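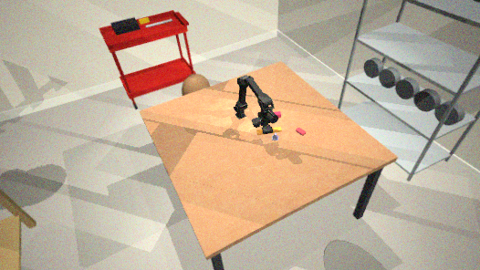 Skurken tabletop set, README

Version 2. Last edited June 12, 2018.

Read this before you train on anything in the folder. The set has been passed around with a one-line summary ("tabletop manipulation demos, simulated") and people have drawn conclusions from that line that the data does not support. I maintain the files. I did not choose the task and I have mixed feelings about it.

What it is

Skurken is a set of 184 recorded episodes of a small arm handling small colored pieces on a table, all of it rendered in simulation. There are no real-robot episodes. A person drove the arm from a desk in every case. The recordings were made at Nudumine in November and converted to the current layout later, when the Stisberg loader became the one most of us used.

The task, as written on the operator sheet: pick up one piece, move it to a different spot on the table, let go, back off. Operators chose which piece. That was meant to give variety. What it gave, as far as I can tell, was a strong habit of going for whatever lay closest to the gripper.

The room

The table sits in a furnished room and the room is rendered along with it. There's a red utility cart behind the table with a few things in the top tray, a brown ball near it, and a metal rack on the right with round dark weights on one shelf. None of these is part of the task and the arm can't get to any of them. They are in there because someone argued that clutter in the background makes a policy sturdier. Maybe. The layout of the room never changes in this set, so I would expect a network to learn it by heart and treat it as a landmark. If you want to claim robustness to background, test on a different room. Do not quote this set as evidence.

Lighting is more of a mixed bag. Shadows fall across the tabletop in long bands, and the arm throws a lumpy one of its own next to the pieces. I like this part. Brown shadow on orange-brown wood is hard on a color threshold, and anyone still segmenting pieces that way should find out early.

The pieces

Small and brightly colored: pink-red, yellow, orange-yellow, blue-purple, reddish-pink. Two warnings.

First, the color names in the labels are loose. "Red" and "pink" were used for the same piece by different operators, and "orange" and "yellow" swap back and forth. I merged the obvious cases and left the rest alone. If your model takes language input, do not read much into its color errors until you have checked the label.

Second, the wrist hides things. The gripper hangs down close to the table when it works, and a piece right behind it can be mostly out of sight from the room camera. The simulator still knows where that piece is and writes its pose to the state file. A policy trained on state and a policy trained on pixels are therefore not solving the same problem, and a table that compares them side by side is misleading. I have now seen two of those tables.

Files

Each episode is a folder with:

frames/ — color images from the room camera
state.csv — joint angles, gripper opening, poses of all pieces
action.csv — operator commands, same clock as state
meta.txt — label, seed, operator notes if any

There is one camera. Depth was rendered for a handful of early episodes and then switched off to save disk, so I removed it everywhere. Please stop asking for it.

Success flags

meta.txt has a field called success. It was set by the operator at the end of the episode by pressing a key. It is not computed. I went back through the state files and found 13 episodes flagged as successes where the final pose of every piece matches its starting pose. I have marked those with suspect=1 and kept them in. There are probably others where a piece was nudged a little and called moved. If you need a success measure, compute your own from the poses and say what threshold you used.

Known problems

Contact is too sticky. Pieces cling to the fingers for a few steps after the gripper opens, and operators learned to wait it out. You'll see a pause at the end of most placements. Policies copy the pause faithfully.

Episodes longer than 2000 steps were cut at that point. The cut ones have no release in them, whatever the flag says.

The big front area of the table is hardly used. Asking for a placement there is asking for something the set mostly lacks.

Splits

Use the split file in the root folder. The Parisi split, which some scripts still point to, was made at random over frames and puts neighboring frames of the same episode in both train and test. Numbers from it are worthless, mine included.

What I would use it for

Checking that a data pipeline runs from one end to the other. Pretraining, if you have something better to fine-tune on. I would not use it to rank methods, and I would not send anything trained only on this to a real arm without a hand on the stop button.

Changes since version 1

Depth removed. Labels partly merged. suspect field added. Action clock shifted by one step to fix an offset — if you trained before this, retrain.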